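We use cookies to keep the site running and to count visits. Accept all | Manage settings

The quote is the cheap part

By Nii Alhassan

14 comments | 3 shares

Every spring, when the spending round opens, somebody from production comes up the stairs with a quote for a robot. I have sat on the money side of that table for long enough to know how the meeting goes. There is a price at the bottom of the last page, there is a payback sum on the slide, and the two have been introduced to each other by the person selling the robot.

This year's came from Kpodo, our fittings plant, which wants an arm for sorting and hanging mixed parts. The supplier is Plitau. Their quote had 141 lines. I read all of them, and I would urge anyone in my job to do the same, with a pencil, before the demonstration and well before the lunch. Line 3 was the arm. I had no quarrel with line 3. Arms are decent machines, and the price was fair as far as I can judge. My quarrel was with the lines marked "by customer", and with the ones that should have been there and weren't.

Guarding was by customer. So was the air supply, the floor fixing and what the quote called "part presentation", two words that can swallow a year's budget. Part presentation means getting the thing to be picked into a place where the machine can pick it. At present we do this by tipping a crate on to a bench, and Bokine, who runs the bench, takes what she wants from the heap. If the robot needs the parts laid out in rows, then somebody has to lay them out in rows. I asked who. I was told this would be looked at in phase two.

Then there was the evidence. Plitau sells its planning software, Clomesus, as a separate yearly licence, and a good deal of the case for the arm rests on work done inside it. The slide said 3127 grasps had been run. It didn't say on what. So I asked to see the work itself, and to their credit they sent it over on the Tuesday.

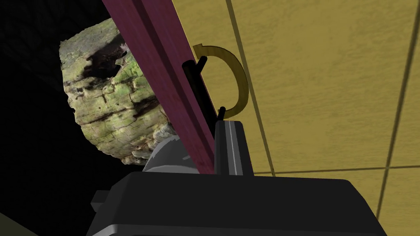
The gripper in simulation, with a maroon plank, a golden hook and a large rock. Render: Plitau

I have nothing against the thing as a piece of engineering. A black gripper among awkward shapes is a harder setting than a neat cube on a white table, and I would sooner be shown a curved hook and a craggy lump than another cube. But I was being asked to sign for a machine that will handle brackets, hose clips and bent wire, some of it oily, in a shed where the light changes when the roller door goes up. A rendered rock tells me very little about a greasy hose clip. It may tell an engineer more. If so, the engineer should write down what it tells him, in a form I can hold against the invoice.

I can hear the reply, as I've had it by email. Simulation is where you make your mistakes cheaply. Fine, I agree. Then price it as that. Put it in the budget as study, with an end date, and keep it well away from the payback sum for a machine that has yet to touch one of our parts. What I object to is a count of simulated grasps being carried over to the savings column as if the work had been done on our floor.

There is a second trick, less the supplier's fault than ours. We budget for equipment as a purchase when it behaves like a tenant. It wants space, power, spare fingers, a service visit, a licence, and a person who understands it and will therefore be offered a better job elsewhere. Our form has one box for all this, labelled "running costs", and the usual entry is a round figure. Kpodo's was 20 per cent of the arm's price. I asked where it came from and was told it was standard. Standard for whom was not recorded.

I haven't turned the request down. I have sent it back with a short list. Plitau to take a crate of our real parts, unsorted, and run them on a real arm with Bokine in the room. Every "by customer" line to be priced by us before May is out. The licence to be shown for the full life of the machine, and the misses to be reported along with the picks. Production thinks I am stalling, and there was a sharp exchange on the stairs.

They may get their arm. If they do, I want the bench, the guarding and the person laying out the parts on the same page as line 3, in the same size of type.

Share this article | 3 shares
Read the comments (14)

Get our weekly opinion newsletter. Enter your email address to sign up. You can unsubscribe at any time.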